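Stand April, Projektbericht von mir (Annelies Aigner), Textilkunde-Seminar. Partnerin war Olesia Boiko, die den ganzen Archivteil gemacht hat – danke nochmal!!

## Worum es ging

Wir wollten wissen, wie sich die Nahtarten an Alltagsschuhen seit 1930 verändert haben. Klingt trocken, war es am Anfang auch (ich sage nur: Karteikarten). Dann durften wir aber in die Musterbücher der alten Schuhfabrik Sotiropoulos schauen, und ab da war ich ehrlich begeistert, weil da zu jeder Naht ein echtes Probestück eingeklebt ist und man mit dem Finger drüberfahren kann.

## Vorgehen

Insgesamt haben wir 1125 Einträge gesichtet und davon 51 genauer ausgewertet. Olesia hat alles in Sinum eingetippt, das ist die Datenbank vom Institut, und ich habe Stichlänge und Garnstärke gemessen. Beim Messen habe ich mich anfangs dauernd vertan, die ersten vier Seiten mussten wir komplett neu machen.

## Ergebnisse

In den frühen Büchern sind die Nähte fast immer grob und sitzen nur da, wo sie halten müssen. Später kommen Ziernähte dazu, erst bei den Damenmodellen, dann überall. Die Serie »Markena« hat sogar doppelte Reihen an der Ferse – wunderschön!

Bei Sneakern laufen die feinen Stichreihen gern an den geschwungenen Teilen entlang, und vorne trifft die Zehenpartie in einer gebogenen Naht auf das Seitenteil.

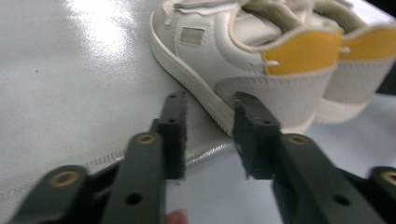
## Was noch fehlt

Die Bücher aus dem Lager Hutgate haben wir nicht mehr geschafft. Außerdem würde ich beim nächsten Mal die Garnfarben gleich mit aufnehmen, das hat uns bei der Auswertung richtig gefehlt.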